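Home Browse topics Unanswered Tags Sign in

Smeared background when panning indoors

Madalena Matos

I film short walk-throughs of workshops for a local history group, on a Kudton compact with manual control. Outdoors the footage is fine. Indoors, any pan turns the background to streaks, even at a moderate speed. Frame rate is 25, and the shutter is set as an angle, which the camera has put at 288 degrees. Clip 3941 is the worst of them. Stabilisation on or off makes no difference. Is this a lens fault or a setting?

Rebelo

A setting. Exposure time is the angle divided by 360, divided by the frame rate. At 288 degrees and 25 frames a second that comes to 1/31 of a second, near enough. The usual starting point is 180 degrees, or 1/50. Going from one to the other costs you roughly two thirds of a stop, so raise the ISO or open the lens to match.

Stabilisation corrects small shakes. It does nothing for a deliberate pan, and on some cameras it fights the start and end of the move.

Check also that the camera isn't in an automatic low-light mode. Mine lengthens the exposure without saying so — the menu still shows the old figure.

With a long exposure and a fast turn, the direction of the streaks follows the direction of the movement. Anything travelling with the camera holds its shape.

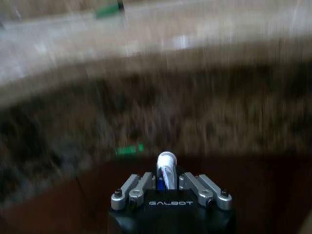

Brown and pale surfaces streaked on the diagonal; the GALBOT lettering is still legible.

If 1/50 is still too soft, slow the pan before shortening the exposure any further. Under mains lighting at 50 Hz, stay on 1/50 or 1/100 to avoid flicker.

Clollow

Had the same with my old Stikus. Bought two cheap LED panels and stopped panning so much. Sharpening afterwards didn't help.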